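Grube Checked Table Covering, Pale Green

We have been selling table coverings by the metre for longer than I care to work out, and the one people come back for again and again is this one from Grube. It is a soft, pale green with a grid of squares marked out in light lines with a touch of pink to them. It looks fresh in the morning and rather cosy once the lamps are on, and it goes with nearly everything you are likely to put on top of it (white china especially, but I have had mine under a very loud orange teapot and they got along fine).

The covering is a wipe-clean cloth with a woven cotton backing, so it sits quietly on the table and doesn't slide about when somebody leans on it to reach the butter. It comes off a roll 140 cm wide, and we cut it to whatever length you ask for. The squares run in straight rows along the length of the roll, but plenty of our customers like to turn the cloth so that the pattern sits cornerwise, as diamonds. You will need to buy a bit extra if you want to do that, and please do ring us before you order, as it is so easy to get the sum wrong and we would much sooner help you with it than have you end up short at one corner!
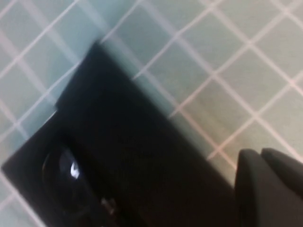 The colour does move about a little with the light, and I mention it as we are asked nearly every week. Near a north window the green goes cooler and leans towards blue, and under a warm bulb it can look almost beige in places, with the lines turning quite peachy. If you are matching it to paint or curtains, do send for a sample first. Samples are free, they are a good size, and you can keep yours as long as you like. Prop it up in the kitchen and have a look at it at breakfast and again at supper before you make up your mind.

Looking after it is very simple. A damp cloth and a drop of washing-up liquid will see to most things. For tea, beetroot and felt-tip, try a little bicarbonate of soda on a wet sponge, leave it a minute or two and wipe it off gently. Please don't use scouring cream, and don't put the cloth in the washing machine. Hot pans want a mat underneath them, always. Creases from the post will drop out by themselves over a couple of days, or you can turn the cloth face down and go over the backing with a hairdryer on a low setting.

Grube began making this pattern in 2000 and it has hardly changed since, so if you bought a length from us years ago for the kitchen and now want some for the caravan, the two should be happy together. There can be a slight difference in shade between one roll and the next, so do order everything for one room in one go if you can.

Details
Maker: Grube
Pattern: squares, pale green with light lines
Width of roll: 140 cm
Shortest length we cut: 20 cm (handy for lining drawers)
Ready-cut size: 140 x 205 cm, seats six
Backing: woven cotton
Edges: cut straight, no hem needed

We also keep the Cilleck bias binding for those who like a finished edge, and the Zalteck table clips, which come in packs of 2 and are well worth having if you eat out of doors. A breezy Sunday lunch in June will soon show you why.

Lengths are sent rolled on a tube wherever we can manage it, and folded if they are very short. Cut lengths can't be returned unless there is a fault, so measure your table, then add your overhang on both sides.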